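Notebook, sim bench, November
Entry by Malou Skov
Run 919, and why the arm kept punching the table

Found it! Two weeks of grumbling and we finally have the fault pinned down, and it's a lovely one, so I'm writing it all out before I go home.

Background for Rohani, who was away for most of this. The Flullow planner had been behaving beautifully on the old scenes. Then we moved to the new set of living room layouts and the arm began driving its fingertips straight down into the tabletop on some of the approaches. No slowing, no stop. The contact force would shoot up past the limit of 2000, the monitor would trip, and the run would end with the wrist folded under itself like a dead spider. On the Jundmont arm downstairs that would have meant a new wrist (and probably a new table).

What I tried first, all wrong:

Friction on the tabletop. No change.
Smaller physics step. Slower, same crash.
Swapped the gripper model for the old one. Same crash, uglier gripper.
Blamed Valdemar's joint limits. Sorry, Valdemar.

The break came when I stopped looking at the arm and logged the target height instead. In the bad runs the target sat below the table surface. The planner was doing exactly as it was told! It had been asked to grab something inside the wood, and it went for it with real commitment.

So where did the bad height come from? Zutix, our depth step. It fits a flat plane to the biggest surface it can find and measures everything up from there. With the dark floor taking up so much of the view, it sometimes picked the floor as the table. Then the height correction got added on top with the wrong sign, a leftover from when the camera was mounted upside down. Two mistakes, and on the old scenes they never met, which is why everything looked so healthy.

Run 919 is the one I used for the hunt. Football as the target, layout 768, tabletop view before the arm is loaded: 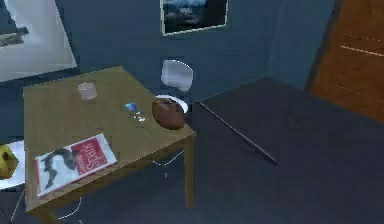 Halldóra: I'd fix the sign and still not trust it. The force monitor only trips after contact, so on the real arm we'd be relying on it to save us after the damage is done. Put a hard floor on the target height, taken from the measured table and never from the depth step, and make the planner refuse anything under it. Also, please don't let anyone run this branch downstairs until that's in.

Yes to all of that. The branch is locked as of 4 this afternoon and the refusal check is half written. I want it to print the height it was asked for, the height it would accept, and which plane it believed in, so the next person gets the answer in one line.

Still open: the glass. Depth on clear things is patchy at the best of times and I haven't checked whether the new check will catch a bad reading there. Starting with that tomorrow, then a full rerun of the layouts with the sign fixed.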